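Lurkitier
Home / Rooms / Bedstead / Gallery

Bedstead: the big room at the back

Text by Mafalda Ramalho, 2021-09-28

Many of you have written to ask how the big room looks now, after the painting and the new shelves. I have put this page together slowly, in the evenings, and I hope that you will forgive me if it is more talk than gallery. I wanted to write down how we did things while I still remember it well. If you only want the practical information for booking, please go to the last part of the page.

The name

We are often asked about the name. There was an iron bedstead in the room when we got the keys, standing against the long wall, without a mattress. We called it "the room with the bedstead", then only "Bedstead", and when it was time to make a sign for the door it was too late to think of something more elegant. The iron frame is gone to a family in the next street, who painted it yellow. I was a little sad to see it leave.

The floor

The floor was the first work and also the worst one. Under the old carpet there was a layer of glue, and under the glue the boards, which were in a better condition than we had any right to expect. We scraped by hand for the whole of May. I recommend a wide scraper with a long handle, and I recommend also that you buy good knee pads before you start and not in the middle, as I did.

After the scraping came the sanding, and after the sanding the oil. We chose oil and no varnish. With varnish the floor shines more, but when it is scratched you must sand everything again. With oil you can repair a small place with a cloth, on your knees, in the time of one song. The boards near the door are already darker than the others from all the feet, and I find them the most beautiful part of the floor.

Please do not drag the tables. Lift them with another person. Each leg has a round of felt under it, and the felt comes off when a table is pulled sideways.

The walls

We wanted white walls, but the shop of Neves had a paint which is called chalk and which is warmer than white, and when we held the card against the plaster it was decided very quickly. It took two coats, and a third one on the side where there had been a big stain. The stain is still there in my mind, but visitors tell me that they do not see it.

You may hang things on the walls with the hooks of the rail. Please do not use nails, and please do not use the blue sticky material, which leaves a greasy mark that comes through every paint I have tried.

The shelves

The shelves along the short wall were the largest cost of the year after the floor. The final bill was almost 4,000, with the brackets and the delivery, and I will admit that I had to sit down when I read it. But they are strong. Before, we had some light shelves which bent in the middle, and every person who put down a box there did it with a worried face.

The rule for the shelves is simple. Heavy boxes stay at the bottom, and what is used every week is kept at the height of the hands. On the top go the things which we need once in the year, for example the decorations and the spare curtains. Every box has a label on the front and the same label on one side, so you can read it also when somebody has turned the box. If you take something out, please put it back under its own label, even when another place is nearer.

The tables

We have the folding tables from before, and the long work table, which was made in the room and will never leave it, as it does not pass the door. The work table has a hard top that you can wipe. Cut on the mats, please, and not directly on the top. The mats are kept standing, behind the radiator cover, but never against the radiator itself, where the warm air makes them curl.

The folding tables have a small catch on the inside of the legs. You must hear it click. If you do not hear it, the table is open only in its own opinion, and it will close again when you put the coffee on it.

The windows and the curtains

The windows look to the courtyard and give a soft light until the middle of the afternoon. The curtains are heavy and lined. I sewed them myself on my mother's machine, with more pins than thread, and the hems are not perfectly straight. You can close them completely if your group needs the dark. Pull them by the wooden rod and not by the cloth.

The ceiling

About the ceiling we had the longest discussion. It was black when we came, with the dark beams and the lines of the grid going across it, and half of us wanted to paint everything pale, to make the room higher. Inow, the small firm which looks after our electricity, advised us to wait a winter before deciding. It was very good advice. Against the black you forget the cables and the fittings, and in the evening, with only the lamps on the tables, the room feels closed and calm, like the back of a theatre. The pale walls are enough to keep it from being sad.

We cleaned it, of course. The dust of a ceiling like this is a thing which I do not wish to my enemies. We began at the far corner with a soft brush on a pole, and a second person held the vacuum cleaner under the brush. Wear glasses and tie something over your hair. A black surface shows every grey thread when you look up from the floor, so we do it now twice in the year and not only when it becomes embarrassing. 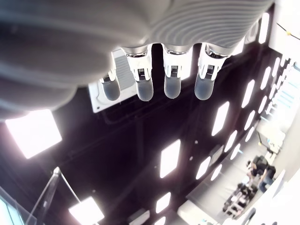
The second question was the noise. A room with hard boards and bare plaster makes an echo, and in the first weeks we were all speaking too loudly, without noticing it. The heavy curtains took away a good part. The rest was done by the rugs, which we roll out at the end near the courtyard. When the rugs are rolled up for a dancing group, you can hear the echo come back, and some of the dancers have told me that they like it, for the clapping.

The lamps

The strong lights are for working and for cleaning. For everything else I ask you to try first the small lamps. They have their own switch, low on the wall to the left of the door, and most people do not find it on the first visit. The standing lamp with the green shade was a gift. It falls easily, so please keep it in the corner behind the armchair, also if it would look better in another place. It would, I know.

The small kitchen corner

There is a sink, a kettle and a cupboard with cups. The cups do not match and they were never meant to. The cloths for drying are in the upper drawer, and the lower drawer has the cloths for the floor, which have a red thread in the hem so that no one makes a mistake. The water takes some time to become warm. Let it run into the watering can and give it to the plants.

What is still to do

The door of the cupboard under the sink does not close well in wet weather. The skirting board behind the shelves has been painted only as far as my arm could reach, and it will stay so until the shelves are moved, by which I mean probably never. I would like also a bench for the entrance, where people can take off their shoes. If somebody has an old church bench or school bench, I will come and fetch it with pleasure.

The plants

I almost forgot the plants. The large one at the window was already old when it came to us, and it lost many leaves in the first month, so that I thought it was dying. It only wanted to stand a little further from the glass. Please do not move it back. The small ones can be turned a quarter each week, if you are there and you think of it.

Practical information

You can book Bedstead by the half day or by the day. A half day is 5 hours, including the time for putting the room in order. The deposit is 100, and you get it back when the key is returned and the floor is swept. The key must be returned within 3 days, in the box beside the street door and never through the window.

There is no step between the courtyard and the room, but the stones of the courtyard are uneven, so please tell us before if someone in your group comes with a wheelchair. We then put down the boards.

Bicycles can stay in the courtyard, along the wall with the ivy. Cars cannot.

If you have older photographs of the room, especially from the time of the carpet, I would be glad to receive them for this gallery. Write to me at the Lurkitier office, or leave them in an envelope with my name on it.

Mafalda

Back to all rooms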